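**Brokholm open day - anyone go?**

**distex_dan**
Went in January, got there at 3. Two halls open, coffee in the yard. The pallet line was down for the first hour so most people ended up at the hand demo upstairs.

**C. Were**
I did the morning. The Nallura talk was mostly slides. The hand was worth the stairs, but the queue was 15 deep and you got 5 minutes each.

**oberholzer_fan**
Not convinced. We move 524 crates a shift on suction cups and I can't see fingers getting near that. Show me one doing 300 and I'll listen.

**distex_dan**
Nobody there claimed it was for crates. The chap running it said small mixed parts, odd shapes. He wouldn't give a price.

**oberholzer_fan**
They never do. Mixed parts is what the Oberholzer grippers are for, and you can change the pads yourself.

**C. Were**
You can, but we have three sets of pads and someone is always hunting for the right one. I'd take slower if it saved the changeover. Caroline, by the way, since two people have asked.

**mill_lane**
Was the hand going round by itself or was somebody driving it? And what was it picking up?

**distex_dan**
Didn't ask who was driving, sorry. Blocks, mainly. I took a few on my phone but they're blurred - the one below is from their own camera, with the red cube up against the thumb and the blue lights on at the fingertips.

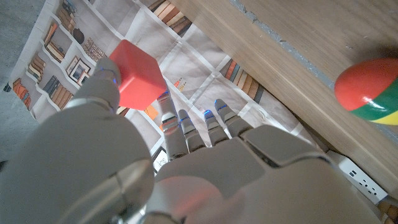
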